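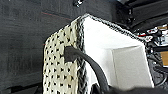 Borrowing FAQ

Home | Toys | Join | Hours | FAQ

Quick answers, updated November. If yours isn't on here, email us.

What is the Donamley Toy Library?
Like a book library but toys. You join, you borrow, you bring it back. 185 families on the books right now.

Who can join?
Anybody with a kid in their life. Parents, grandparents, sitters, daycare people. No need to live in Donamley itself.

How many toys can I take?
2 per child per visit. Puzzles count as one toy, even the tiny ones. Board books don't count, take what you like within reason.

How long can I keep them?
Four weeks. You can renew online unless another family has it on hold. Anything out past 90 days we treat as lost and you'll get a bill for it. Please just write to us before it gets to that,
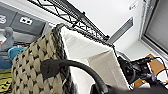

we would much rather have the toy than the money. Most "lost" ones are under a car seat.

What if a piece is missing?
Tell us at the desk. Every toy has a card with a parts count on it. Small parts (one block, one play coin) no charge. If the toy can't be used without it, we charge for the part if we can get one.

It broke. Am I in trouble?
No. Toys break. Don't glue it, some glues aren't safe for kids who chew and then we have to bin the whole thing. Bag up the bits and bring them in.

Do I have to clean it first?
Yes please. Warm soapy water for plastic, damp cloth for wood, nothing in the dishwasher. Soft toys are wash-before-return too, check the tag frist.
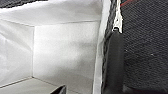 Can I donate toys?
Yes, Saturday mornings only, and call ahead if it's big. Complete sets, clean, no recalls, no batteries left inside. Loose pieces need to come in something we can see into from the top. Doesn't have to be nice, a plain white open container like this one is great, and a few wrinkles in the sides don't matter. No black trash bags, they get mixed up with the actual trash.

Do you take Zestberg or Kornitz sets?
Zestberg yes. Kornitz only with the instruction sheet, we can't check parts without it. Voß train track, always yes, there's a waiting list.

Where do things go when I return them?
Desk. Not straight back on a shelf, even if you know where it lives. We have to check it in or it stays on your account.

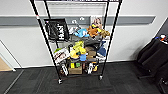 Toys, boxes and bags on the wire shelves.

Can I reserve something?
Online or by phone. We hold it til closing time on your pickup day, then it goes to the next family.

Do you do party bundles?
Yes, ask for Ifeoma Wike, she does the bookings. Two weeks notice. Deposit back once everything is counted.

Can my kid play while I look?
Sure, stay with them tho. Food and drinks outside.

Share this page (2) | 0 comments

Contact | © Donamley Toy Library | Back to top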